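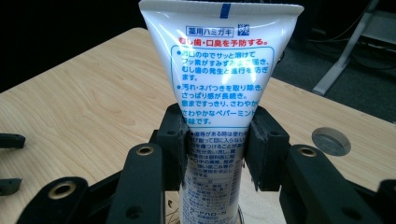
Hajnalka Szűcs wrote under the June article on rebounders that the Brundus goes slack at the bottom corners after a month of outdoor use, and that no review had mentioned it. She asked for a test with the net left up overnight. The results are below, along with the rest of the measurements.

Brundus Flat-Frame Soccer Rebounder
Reviewed by Elspeth Tosh
Nov 3, 2025

The Brundus is a single-angle rebounder with a steel tube frame and a knotless net, held by elastic loops on all four sides. It sells for $178 direct from the maker. The box contains the frame in sections, the net, a bag of loops, ground stakes and a printed sheet. There is no carry bag.

Assembly

The frame sections join with spring buttons. Two of the buttons on the test unit sat below the surface of the tube and had to be worked out with a screwdriver before they would lock. The net goes on last. The sheet says to start at a top corner and work clockwise, and this gives uneven tension: the final side is hard to stretch and the first side is loose. Hooking the four corners first and then filling in toward the middle of each side gave a flatter net. One person can do it. The loops are stiff when new.

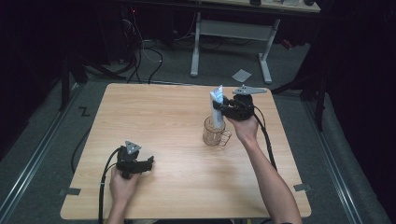 Return accuracy

Passes were played along the ground from 20 feet with a size 5 ball at normal pressure. Jenő Farkas took all of the passes, right foot, inside of the boot, aiming for the center of the net. A return counted as good if he could control it without moving his standing foot. On day one, 82 of 100 passes came back good. Most of the misses came off the lower edge, where the ball touched the bottom tube and popped up.

Driven balls at chest height returned at a usable pace, a little lower than they went in. Anything that hit within a hand's width of the side tubes came back at an angle that could not be predicted. For volley work the usable area is therefore smaller than the net.

The same ground test was repeated after the net had been left under tension outdoors for 3 weeks, including several nights of rain. The count fell to 71.
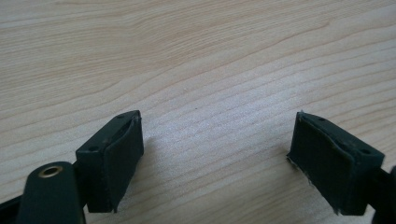
The loss was in the bottom corners, as Szűcs reported. The loops there had stretched and no longer pulled the net flat, so a ball arriving low and wide died against the mesh or rolled back short. Moving each corner loop in by one row of mesh brought the count back up to 79. This takes a few minutes and will have to be done again. Brundus sells spare loops but does not offer a heavier grade.

Stability

On grass, staked, the frame did not walk. On artificial turf the stakes are no use, and the rear bar slid backward under firm passes until a sandbag was laid across it. The bar has no hook or tray for one.

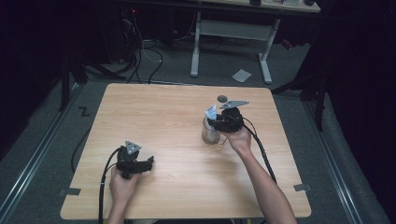 Right-hand gripper closed on a clear glass cup. Photo: Rozália Kozma

Compared with the Plukstead

The Plukstead tested in June has an adjustable angle and a rear weight tray. Its net is held by cord instead of loops, takes longer to tension and holds that tension better. It is also heavier, and the angle pin rattles. For a player who leaves the rebounder in one place, the Plukstead is the better buy. The Brundus comes apart faster and fits across the back seat of a small car.

Verdict

Adequate for ground passing. Weak at the edges, and the loops need regular attention. Take the net off between sessions if there is anywhere dry to keep it.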